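Evening, September, window open

I had such plans for today. I was going to do the whole back room, shelves and all, and by lunch I had done the big table and one half of one shelf, and the rest of the shelf is now in a heap by the door where I will trip over it tonight, guaranteed. But the table! The table looks wonderful and I want to get it down before I go and cover it in stuff again.

It started with coffee and a list. I love a list. Mine said: clear table, wash table, mark out table, sort foam, throw away dead markers, call Rigoberto. I did the last one first, of course, as it involved sitting down. Rigoberto Grajales has been making little things out of scraps for longer than I've been able to hold scissors straight and he said to stop storing by color and start storing by size. I've been storing by color for years! I have a purple drawer! I told him that and he laughed for so long that I put the phone on the counter and buttered some toast.

So, size. Big sheets flat on the bottom shelf, strips in the long Emetti box with the bad lid, blocks and chunks wherever they'll go. I don't love it yet. I opened the strip box afterward and it looked like somebody's lunch had gone wrong, all greens and oranges and that sad brown I bought by mistake. But he's right that I never go looking for "something yellow," I go looking for something long enough. I'll give it until the end of the month.

Then the table itself. I washed it twice, once with dish soap and once with the Serra spray, which smells like a dentist's idea of an orange, and then I had to stand around waiting for it to dry and got distracted by the radio. They were doing an hour on lighthouses. I know a lot about lighthouses now. One of them has 724 steps up from the boat landing, if I heard right, and the man talking about it had carried a mattress up them in his twenties. I thought about that mattress for most of the morning.

After that came the tape, which was the part I'd been looking forward to. I wanted areas. I've always just worked in the middle and shoved everything outward until it fell off, and then I'd spend ten minutes on my knees under there with a flashlight. So: blue tape, long lines up and down, another across, and every job gets its own patch. One for whatever I'm cutting, one for what's been cut, one for glue and nothing but glue. I felt like I was laying out a tennis court.

I can't say it's straight. I used the long ruler for the first line and then decided I had the feel of it (I did not have the feel of it) and did the others by eye. One of them wanders off on a slant like it's heading home early. I pulled it up and put it down again and it came out worse, so I've decided it's fine. There's a bit down one side where the edge has gone all ragged, too. I could go over it with a fresh strip, but there wasn't much left on the roll and I wanted to keep some back for the shelf labels.

And then I put one piece down, just one, the lavender block, to see how it would feel to have a thing in its place. 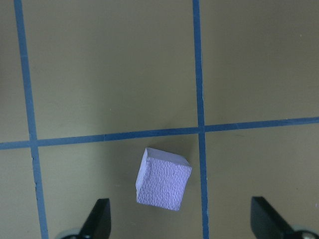
The lavender block in its new spot, a bit crooked, like the tape.

I'm so fond of that piece. It's got that lovely pebbly face, all tiny bumps and creases, and then you get to the sides and they're smooth. I kept running my thumb from one to the other while I was on the phone. It's such a pale purple, too, and against that brownish tabletop it really sings. I always thought of the table as a dull old color, something between an olive and a paper bag, and I've complained about it to anyone who'd listen, but it does make everything you set on it look better. Maybe I should stop threatening to paint it.

I have no idea yet what the block is going to be. I had a thought about a tiny armchair for the dollhouse, with the bumpy side as the seat, but at that scale the bumps would look like boulders and whoever sat in it would need a cushion. Then I thought of a garden wall, for the front path. A lavender wall! Why not? Then I thought of cutting it thin for roof tiles and I got the knife out, and then I put the knife back, as I only want to cut it once and I want to be sure. It can stay where it is for a day or two and I'll see what it says to me when I walk past.

Lunch was late and mostly crackers. I ate standing up in the kitchen so there'd be no crumbs near the tape, and I was very proud of this, and then I came back in with a cup of tea and set it straight down in the glue area. Ten minutes, that rule lasted. I moved it. There's a ring. I've wiped the ring.

The afternoon was the shelf. Oh, the shelf. I found a bag of 26 wooden beads that I'd bought a second bag of in the spring, being certain the first was gone. I found the good tweezers. I found the instructions for the Voltine lamp, which I've been turning on and off by unplugging it for two years, and would you believe it has a button? It's underneath, toward the back, where your fingers would never go on their own. I sat there clicking it like a kid. It has a dim setting as well. I can't think how many evenings I've squinted under that thing on full blast.

I also found 18 markers and tested every one on the back of the gas bill. Most of them were gone, and a few were so nearly gone that I couldn't bring myself to do it, so they went in a cup on the windowsill to have a think. I know that's silly. A marker doesn't get better. But the turquoise one gave me a whole inch of line after I shook it, so we'll see.

Somewhere in all this I knocked over the Mimevis tin, the one with the pins in it, and spent a good while on the floor with a magnet – a fridge magnet, shaped like a lemon, the only one I could lay hands on. I think I got them all. I'm wearing shoes in there for the rest of the week regardless.

Rigoberto called back toward five to ask how the sorting was going and I said very well, with my foot in the heap. He wants to come over and see the table. He also wants his good craft knife back, the one he lent me when I was doing the staircase, and I said of course, and then I went and looked, and it's not in the strip box and it's not in the drawer and it's not with the tweezers. It'll be in the heap. I really hope it's in the heap.

He said something else I wanted to remember, which was to sell off what I haven't touched in a year. There's a woman at the library craft swap who'd take all my felt, he thinks, and she'd give me 80 dollars for it. I went a bit quiet. I don't use the felt. I haven't used the felt since the puppets. But it's very good felt, and some of it came from my aunt, and I said I'd think it over, which he knows perfectly well means no. Maybe half. Maybe I could do half.

Anyway, it's gotten dark while I've been writing this and I can hear next door's dog doing its rounds. My back hurts from the floor part. I had soup for dinner and the end of the bread, and then I went in again with the lamp on its dim setting, just to look at the table.

Tomorrow: the heap. Find the knife. Buy more blue tape, two rolls if they have it. Ask at the hardware store about something to fix the lid on the strip box, and get stamps while I'm out. Also figure out where on earth the purple drawer things go now that there's no purple drawer.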